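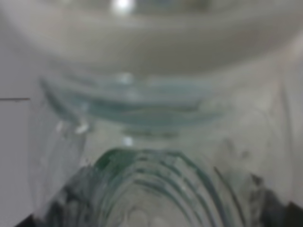 2018-04-17

Visit to the Ovon open day at Tiltness. Two of us went. Writing this up the same evening before I talk myself into being nicer about it.

Drive over was fine, parking was not. They had 30 spaces for what the sign-in sheet suggested was a good deal more than 30 visitors. Sign in, badge, a talk with slides (skip it next time), then groups taken through to the demo bay. Ours was the second group after lunch.

The talk: the new picking software is called Cassim and it is meant to handle clear objects, glass and clear plastic, without a depth sensor doing the heavy work. It uses the wrist camera up close. Claimed training set of 896 grasps. I wrote that down because it sounded low to me, and when I asked whether it was 896 attempts or 896 successes I got two different replies from the two people at the front. Left it there.

Our reason for going, for whoever reads this later: the returns line at Skesum still has a person lifting out every clear container by hand, and the old cell goes blind on anything see-through. If somebody has really cracked that we want to know. If they have cracked it on a clean white table under their own lights then we are where we were in October.

Glass first. Glass is the honest test as far as I'm concerned, the edges show up green and the middle of the wall hardly shows at all, and a highlight can look more solid than the object. I asked to see the raw wrist view as well as the tidy overlay they had on the big screen. They were decent about that. With the overlay off I would not have liked to say where one surface stopped and the next began, so I can't blame the software for finding it hard. What I do object to is a confidence bar that sat at the same height whatever the arm was looking at. Asked what it measured. "Overall confidence." Right.

Approach speed was slow. I didn't get a proper cycle time because the operator paused it whenever someone asked a question, and someone always did. The handout says 35 picks a minute. I saw nothing that would let me confirm or dispute that, and the small print says "typical mixed load", which could be cardboard boxes for all I know.

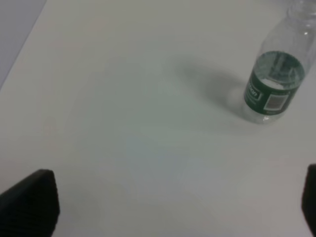 Plastic was the part I cared about more, seeing that most of what comes down our line is drinks bottles. They were happier with these and the presenter relaxed a bit. My complaint is with the choice of target. A water bottle lying on its side on a matte white table, with a dark green label wrapped round the lower body, has given the camera a big dark band to find before anyone gets to the difficult bit. There's even a barcode on it. And the shadow next to it is soft and clear of clutter, another free hint. Peel the label off, put it in a grey tote with others like it, then invite me back.

I asked for exactly that, label off. Was told the label set is what Cassim has been validated on and that unlabelled is on the roadmap. I have heard the word roadmap at every open day I've been to.

Things I did like, to be fair:

Fingers looked easy to get at. The presenter said the pads swap without tools. Ours need a hex key and a bad temper.

The logging. Every attempt is stored with the wrist view and the finger position side by side. We could do this ourselves on the old cell with what we have, and should.

They let you stand close and ask awkward things. Some places don't.

Things to chase:

- What happens with water left in a bottle. Weight shifts when it tips. Asked, got a nod and no figures.
- Crushed bottles. Not shown at all.
- Lighting. Ours is overhead strip and a dirty roof window. Theirs was set up for the day.
- Price. Nothing on the handout. Version 2 of the handout is promised by email, presumably with the same gap in it.

My view as it stands: don't order, don't rule out. Offer to send them a crate of our own rejects from Skesum, unwashed, labels half off, and ask for the full log back including the misses. If they say yes it's worth another trip. If they want to pick the bottles themselves, save the diesel.

Mileage form still to do. Handout is in the tray by the kettle, please don't write on it, I've only got the one.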